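My old phone case finally split at the corner in August, and I put off replacing it for longer than I should have. I kept the phone in a sock in my bag for a while. Then I dropped it on the steps at work and decided that was enough.

I wanted something with a picture on the back this time. The last three cases I owned were plain black, and I kept picking up Omid's phone at lunch by mistake. I looked at a few with flowers and one with a map, and ended up with the Van Gogh style one. It cost around 20 dollars.
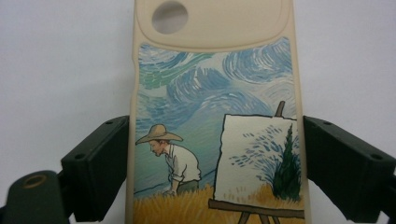

The swirly sky was what sold me, but I like the man in the straw hat just as much. He has a canvas set up in the field with a cypress on it, so it's a painting inside a painting. The rest of the case is a plain cream color with a matte finish. I expect that will show dirt sooner than black did, and I'll probably be wiping it down every week.

Omid says it looks like something from a museum gift shop. I'm fine with that. I've also ordered a longer charging cable, because the one by my bed doesn't reach the pillow, and it should get here next week.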